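The Bellwood Otters Have a Plan for Winter, and It Involves a Lot of Bunting

Nov 24, 2020

By Olaia Robles

The first thing Maximiliano Pacheco wants you to know about the bunt is that he hated it too. He spent nine seasons as a corner outfielder in the low minors, a league and a half away from anyone who mattered, and in all that time he laid down exactly two. One of them rolled foul. The other hit him in the foot.

Now he manages the Bellwood Otters, an independent club with a ballpark that seats 4000 if the people in the left field bleachers like each other, and he has decided that his team will bunt. They will bunt with runners on and with nobody on. They will bunt with two strikes, which makes grown men in the dugout look at their shoes.

"Everybody's infield plays back now," Pacheco told me over the phone, while something that sounded like a pitching machine coughed behind him. "They're all standing on the grass waiting for a line drive. So we'll hit it forty feet. What are they going to do, run?"

In the world according to Pacheco, yes, they'll have to, and they won't like it.

The Otters didn't play a game this year. Hardly anyone at their level did. The league folded its schedule in the spring, the players went home to lift weights in garages, and the mowers kept going over a field with no cleat marks on it. Pacheco filled the time by rewatching the whole of the previous season, a 27-win campaign he describes as "a long drive with a flat tire." He kept a legal pad. By midsummer he had three of them.

What the pads told him was that the Otters had hit the ball in the air a great deal and that the air in Bellwood doesn't cooperate. The park sits in a river bottom. In April the wind comes in from right center, and by August it has turned heavy and wet, and a ball that would leave any sensible stadium comes down in front of the warning track with a thump. The team led the league in fly balls caught within ten feet of a fence. It was a distinction of a kind.

So the home run was out, and Pacheco called Begoñe Cordero.

Cordero coached college softball for most of two decades and is, by the agreement of people who argue about such matters, one of the best teachers of the short game anywhere. She was retired, or says she was. She had a boat. She agreed to come look at the Otters' hitters for a weekend in October and has been there ever since, wearing a parka and telling men twice her size that their hands are too low.

Softball players learn to slap, drag and push the ball as a matter of course, she points out, and a good one can place it within a yard of where she wants it. Most baseball hitters learn one bunt when they are 11, from somebody's dad, and never improve on it.

"They square around like they're posing for a yearbook," Cordero said. "Then they stab at it. I've seen people kill a spider with more finesse."

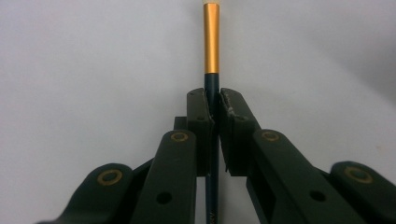
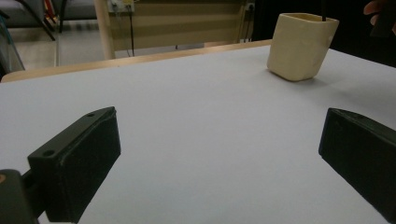
Her drills are dull, which she considers a recommendation. Each hitter takes 50 bunts a day before he's allowed to swing at anything. The balls go toward a pair of bath towels laid on the grass, one up each line, and a ball that stops on a towel counts. A ball that rolls across it doesn't. For the first week the towels stayed very clean.

The holdout was Candela Cabello's favorite player, a first baseman named Urquijo, who is six foot five and runs like a man carrying a couch. Cabello is the Otters' radio voice and has been calling him "the Moose of Bellwood" on the air for two years, over his objections. Urquijo told his manager that he had been signed to hit the ball over things. Pacheco agreed that he had and asked how that was going.

To his credit, Urquijo showed up the next morning. He bunted badly for eleven days. On the twelfth he dropped one on the third base towel, then another, then lifted both arms as if he'd won a pennant, at which point the pitching machine threw the next one into his ribs.

Whether any of this works in a game is a fair question, and the most doubtful answer I got came from Zdenka Papadopoulos, who manages the Finumholm Larks and has beaten Bellwood in the last five games they've played. She laughed for a while when I told her about the towels. Then she stopped and asked me which hitters.

Papadopoulos thinks a team that bunts all the time is giving away outs, and she has most of the arithmetic of the past thirty years on her side. An out is the one thing in baseball you can't buy more of. She also thinks that surprise lasts for a single series, after which every third baseman in the league will be standing close enough to read the label on the bat.

"And then what's he got?" she said. "A bunch of guys who can hit a towel."

Pacheco has heard this. He says that if third basemen come in that far, Urquijo can go back to swinging hard, and he would like to watch somebody field that from sixty feet. He seemed to be enjoying the thought.

I drove out to the park last week for the final workout before the club scatters. The tarp was on the mound and the Jaltley Avenue side of the parking lot had been given over to a man selling early Christmas trees. Fourteen hitters stood in a loose line with their hoods up. Cordero walked behind them tapping elbows. She'd moved the towels in by a yard since the start of camp and folded each one in half, and the players had opinions about this that I can't print.

A backup catcher, 22 years old and shivering, put 89 straight bunts into fair territory. The streak ended when one caught the edge of the cutout and died behind him. He asked if he could go again. Cordero told him that he could go again tomorrow.

Camp picks up in December, in a rented barn with a dirt floor, and the schedule for next year is still mostly a set of polite emails. Nobody has promised the Otters an opening day. Pacheco has already picked his leadoff hitter for it, though, and he's told the kid what to do with the first pitch.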